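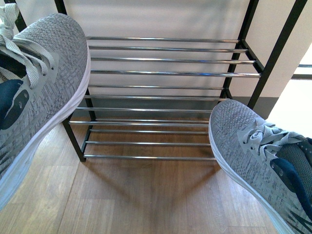
2018-03-31. Shoe angle on the Clitmont rack, second go at it. I've been grumbling since January that the top shelf tips the shoes forward more than it needs to, and I wanted to spend one proper stretch on it before the sample goes back to Grernemham, where it will vanish into the cupboard with all the other samples. Wall, plank floor, rack, no shoes on it to begin with, so I could look hard at the bare rods first. For test shoes I settled on the gray knit sneakers with the white soles. They have a rounded toe and a sole edge that starts narrow at the toe and gets broader lower down, and that wedge shape is just what gives slanted rods trouble. I left them laced and tied the way most people leave them, and one has a long lace end lying right across the shoe. Good! I want lace ends in this test. The last round was done with dress shoes and told us next to nothing about laces.

What I'm after, for whoever picks this notebook up next: does a soft shoe sit happily on the slanted top tier, or does it creep? And if it creeps, which way, and what does it catch on when it goes? We get the same note from Naidoo every time they reorder (they've now had over 200 of these racks from us, so they've earned the right to nag). Customers like the look, they like the black against the shiny rods, and then somebody's trainer ends up on the floor. I used to put that down to how people throw their shoes. I'm less sure now.

Floor first. Before any shoe goes near it, check the rack stands flat. I skipped this in January and spent half a page blaming the rods for a wobble that came from one foot sitting in a dip between boards. Push down on each top corner in turn, with the flat of the hand, and feel for a tick. No tick today. I also slid it a finger's width off the wall, then back against it, then off again. Off is better. When it touches the wall it rattles when you put a shoe down firmly, and it's an irritating tinny rattle, the kind you'd hear from the next room.

Then the rods. Ran a thumbnail along each one near where it goes into the frame. No burrs that I could feel. A dry cotton cloth dragged the same way didn't snag either, so I'm calling that fine. I'd still like to know what happens after a winter of grit, but that is another day's job and somebody else's wet boots.

Trial one, toes to the wall. The toe end is the soft end on a knit shoe, and with so little stiffness there the rods press up into the sole and sort of hold it. You feel it settle. I set one down, bumped the frame with my knee (a good honest knee bump, the kind you'd give it coming in with groceries), and it stayed put. Did the same again with more knee. Shoe fine, knee less fine.

Trial two, heels to the wall. This is how I'd do it at home, so I can grab the opening and go. Not as good. The heel is the thick end and the wedge works against you - the shoe lies flatter than the shelf does, so the front of the sole has hardly any weight on it. Bump the frame and the nose swings. It didn't drop, but I wouldn't leave it like that with a dog in the house.

Trial three, the lazy one. This is the one that matters if you ask me, as it's the way shoes really land on a rack at the end of a day. You come in, you've got one arm in your coat, you put the shoe roughly at the corner and leave.
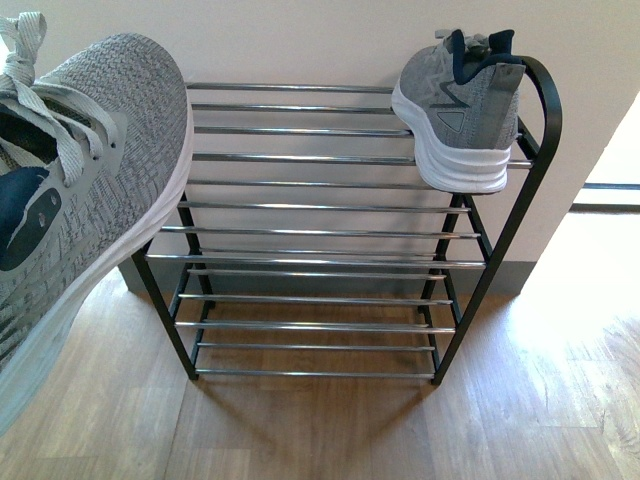

Lazy placement at the end of the top tier works much better than I expected, and all the credit goes to that rounded arch in the side frame. I had always thought of it as a handle. I'd even argued for squaring it off to save a bend! But a shoe left half on the rods and half against the arch just leans there, tilted, heel in the air, and it doesn't seem to care about a knee bump. Try the same careless drop in the middle of the shelf, with no arch to lean on, and it skates toward the front. So the ends forgive you and the middle doesn't. I want that written down in large letters somewhere before the next cost meeting.

I repeated the lazy drop a good many times, sometimes with the left shoe and sometimes the right, and the answer didn't change. The only bad end drop was when I let go from too high and the sole came down flat on one rod, and then it bounced. Anyone dropping shoes from that height isn't going to be saved by a rack.

Laces. The loose end went down between the rods more often than not, which I'd guessed. What I hadn't guessed is that it's no trouble at all when you lift the shoe straight up, and a real nuisance when you pull it toward you. Pull forward with the lace hanging through and it draws up against the next rod, and the rack comes along a little with the shoe. It's a light rack. With a full bottom tier it would have more weight in it and probably stay where it is. Note for the leaflet: "lift, don't drag." Tidine print the leaflets and they like everything short, so they should be happy with that.

Bottom tier. Less to report. It's nearer the floor and you can't see well what you're doing from standing height, so shoes go in crooked and stay crooked, and it doesn't matter. The sneakers pushed in toe first and sat there. I had wondered about headroom under the slanted shelf, as the front edge comes down lower than the back. These are low shoes and had room enough. An ankle boot would be the thing to try next, something with a pull loop that sticks up. I've got a pair at home that would do and I'll bring them in if I remember, and I won't remember, so could whoever reads this please shout at me.

Cleaning, while I had the cloth out. The shiny rods show every fingerprint, and you don't notice till the light's on them. A dry cloth does it. A damp one does it faster and then leaves streaks, so you need the dry one anyway. The black frame hides prints but shows pale dust, mostly along the top of the arch. None of this is a fault. I'm only noting it as Naidoo asked for care wording along with the placement wording, and I'd like them both to come from the same pair of hands. My suggested text is "wipe with a soft dry cloth" and leave it there. Last year's leaflet had a whole paragraph on it and I doubt it was ever read by anybody but me and the person who typeset it.

White soles, one more thing. I was watching for black marks from the frame and didn't get any that I could find, even along the sole edge where the shoe leans on the arch. I rubbed it there on purpose, sole against frame, back and forth for as long as my patience held. The proper way would be 2000 strokes on the rub jig, with a clean strip of sole foam, and I've put in for time on the jig. Until that's done, nobody should write "non-marking" on anything. I know it's tempting.

Where I've got to with the angle, then. I came in wanting to flatten the top shelf. I still think a touch flatter would help shoes in the middle, but I'm a lot less keen than I was at breakfast. The slope gives you a good view of what's up there and leaves you room to get a hand in, and at the ends it works with the arch very nicely. What I'd rather try is moving the front rod up a hair so there's a bit of a lip for the sole to rest against. Same frame, same rods, only the one hole moves. I did a rough version with a length of dowel taped over the front rod (ugly, but it's only tape) and the middle drops got noticeably better. It did make the lace business slightly worse, the loose end likes to hook under the dowel, so there's a trade there and I haven't made up my mind.

If we do move the hole, it changes the side frame drawing, 3006, and the one for the other side as well. Please don't move one and forget the other. We've done that. It gave us a very handsome rack with a twist in it, and it's still holding the door of the paint store open.

To do, in no special order:

Ask Grernemham if they can send 6 side frames with the front hole left undrilled, so we can play with the height here and not wait on them for every try.

Ankle boots. (Shout at me.)

Jig time for the sole rub, see above.

Send Naidoo the placement wording: toes to the wall, and use the ends first. I think they'll like "use the ends first," it's easy to say to a customer across a counter.

Try the lazy drop with a child's shoe. They're short enough that they may only reach across a couple of rods, and I have a feeling the arch won't do much for them.

Taped dowel is in the drawer under the vise with the good scissors. Please leave it there till I've had another go at the laces.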